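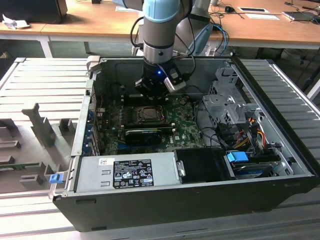

*An open desktop tower on its side, with a green motherboard and a graphics card in place.*

**Nedcombe residents get four more weeks to pick a health plan, and a shorter form to do it with**

NEDCOMBE, 2022-12-27. The Skorumstead Health Coverage Coalition said today that its sign-up help desk at the Wyss Branch Library will stay open for 28 extra days, giving uninsured residents more time to compare plans and more time to find last year's tax return, wherever that went.

The desk opened in November. It has since helped 767 households finish an application, a task the coalition describes as "well within reach of any adult with a free afternoon, a working printer and a calm temperament." Most visitors arrived with one of the three.

The old county worksheet ran to nearly 4 pages and asked for the applicant's mailing address on each of them. The new one, prepared with the Nedcombe nonprofit Inier, fits on 2. It asks for the address once and takes the applicant's word for it.

Helpers can explain deductibles, check whether a household may qualify for financial help, and translate "coinsurance" into English. They don't sell plans or recommend one company over another, and they can't make the hold music any better, though the coalition has written to ask.

Women who lost coverage after changing jobs or having a baby are especially encouraged to stop by. So are self-employed residents, including those whose current health plan is "being careful."

Help is free. Walk-ins are welcome during library hours, and Spanish-speaking helpers are available in the afternoons. Please bring proof of income, Social Security numbers for everyone applying, and any letters from your current insurer, opened or otherwise.

Media questions may be left at the library's front desk, marked "Coverage."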